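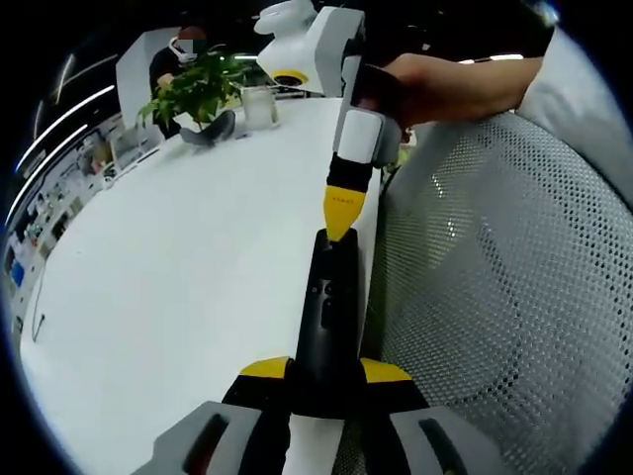 October 28, 2021

Spent most of the day on the pose tracking for the handheld gripper, and I think we finally have something worth keeping. The old filter in Vavus was smoothing everything so heavily that the replay lagged behind the recorded motion, and the planner (bless it) was doing its best to follow a path that was already stale. I've cut the window down to 10 samples and moved the timestamp correction ahead of the filter, where it should have been all along. Replays line up much better now, though the wrist still wobbles near the end of a reach - I suspect the rotation part, but haven't proven it.

Reran the Kedex set with the new settings. Almost 3000 steps went through and the solver gave up on 26 of them, mostly close to the joint limits. I'd love to colour those in the viewer so we can see them bunch up, and will add that if tomorrow is quiet.

Two small things for whoever picks this up next: the fisheye calibration file lives in the Oser folder now, and please don't turn the old filter back on by pulling the defaults from the server, as I did this morning and lost a good hour wondering why nothing had changed.

Still to do - rotation filter, retry logic, lunch dishes.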